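Werkstatt Druvenent stellt handgeführten Greifer aus Eigenbau vor

Offene Werkstatt will Bauunterlagen im Mai freigeben
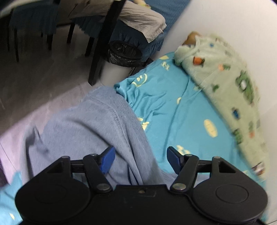 Die Gemeinschaftswerkstatt Druvenent hat am 18. April 2023 den Stand ihres Bauvorhabens »Delia« bekannt gegeben. Ziel des Projekts ist ein handgeführter Greifer mit zwei Fingern, den Mitglieder ohne industrielle Fertigungsmittel nachbauen können. Mit dem Gerät sollen Griffbewegungen in Wohnräumen aufgezeichnet werden, insbesondere der Umgang mit Kleidung und Bettwäsche.

Nach Angaben der Projektleiterin Olga Peixoto entstanden bislang sieben Exemplare. Die Materialkosten des gesamten Vorhabens beliefen sich auf 3000 Euro und wurden aus Mitgliedsbeiträgen bestritten. Für die Konstruktion der Fingermechanik zeichnet Benedek Hajdu verantwortlich, die Auswertung der Aufnahmen liegt bei Ernő Boros.

Bis zum Stichtag lagen 516 Aufzeichnungen vor. Sie wurden überwiegend in Privathaushalten der Mitglieder angefertigt — jeweils mit schriftlicher Zustimmung der dort lebenden Personen. »Textilien bleiben für uns die schwierigste Aufgabe, vor allem schwere, gerippte Stoffe«, erklärte Boros. Eine Überarbeitung der Fingerpolster sei bereits beschlossen.

Die Stücklisten und Zeichnungen sollen im Mai veröffentlicht werden. Interessierte können sich für einen Baukurs mit neun Plätzen vormerken lassen. Anmeldungen nimmt Jenő Balogh in der Werkstatt entgegen — Mitglieder werden bei der Vergabe vorrangig berücksichtigt.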